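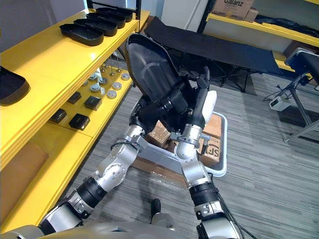

Home > Storage > Shelving > Packing room

Isten two-level shelving, yellow
Sold by Lindow Storage
Code: IST-Y22

In stock, yellow only. Grey is due in April.

Quick details
Colour: glossy yellow shelves, black metal frame
Length: 2,000 mm
Depth: 84 cm
Max load: 22 kg per shelf, evenly spread
Guarantee: 5 years
Arrives: flat packed, one long box and one short one
Trays, bins and boxes not included

About this unit
Long low shelving for rooms where things get sorted, put together and packed. Two yellow levels, plenty of floor next to it for a bin. Made for light goods. Plastic trays, small boxes, discs, pins, packets of fixings, that sort of thing. Not tins of paint. Please not tins of paint.

The yellow is bright. Black parts show up on it straight away, silver ones too, and you can spot a gap in a row from across the room. Dark brown bits also fine. Yellow sticky labels are a waste of time, get white.

How people lay it out
Most put the bigger pieces on the upper level, one behind another, so you take the nearest and work back. Black oval trays sit well like this. They don't need a divider. Small stuff goes on the lower level: little black boxes in rows towards the front, round discs further back, pins stood upright at the rear where sleeves don't catch them. If you pack more of one thing than another, swap it about, there's no right way round.

Leave room to reach in between the levels. If you have to duck to see the back of the lower shelf then the tall things are in the wrong place.

A shallow bin on the floor alongside does for finished orders. Light grey ones are on our bins page (Zikard shallow, sold singly). They'll take a couple of courier boxes side by side. Keep the plastic wrapping out of it if you can, or at least over the rim so it isn't under the boxes when you lift them.

Floors
OK on carpet, vinyl, concrete. On carpet give it a day to settle then check the bolts again. Thick carpet with underlay, put a board under the feet. Flat cardboard will do for a bit but it goes soft.

Putting it together
Two people is easier. One can do it with the frame lying down.
Lay the frame parts out on a blanket or the flattened box.
Bolt the uprights finger tight only.
Stand it up, drop in the lower shelf, then the upper.
Go round with the key and tighten everthing.
Film comes off the yellow LAST. It marks if you drag tools over it.
Key is in the small bag taped inside the short box. Please look there before you ring us, half our calls are the key.

Cleaning
Damp cloth, drop of washing up liquid, dry it off. The shine shows fingerprints from the side, less so from above. No scourers, no cream cleaner. Tape residue: warm soapy water and patience. Don't use a blade.

Goes with
Zikard shallow bin, light grey
Janevski label strips, white, stick-on, to fit the shelf edge
Isten foot boards, pair

Delivery
To the door, not up the stairs. If you have stairs tell us at checkout and we'll quote. Check the ends of the long box before you sign, that's where knocks happen. Any damage, send a photo of the box as well as the part. Last orders for delivery before the Christmas break: 2nd December.

Returns
Unbuilt, in the original box, fine. Built, ring first. We can't take back anything with the film off and stickers on. Spare bolts and feet are kept here and posted free while the guarantee runs. Replacement shelves charged at cost after that.

Questions we get a lot

Can I join two end to end?
Yes. Butt them up and use the joining plate, sold seperately. Don't share one upright between two.

Can I add a third level?
Not on this one. See the Isten Tall.

Will it take a full shelf of trays?
Empty ones, easily. Full ones, weigh a tray first and do the sum.

Does it need fixing to the wall?
We'd say yes if there are children about or the floor slopes. Brackets in the bag, wall screws not.

Is the yellow the same as the old Isten yellow?
Near enough. Slightly warmer. Side by side you'd notice.

Trade prices on larger orders, use the form and put the code in the first line.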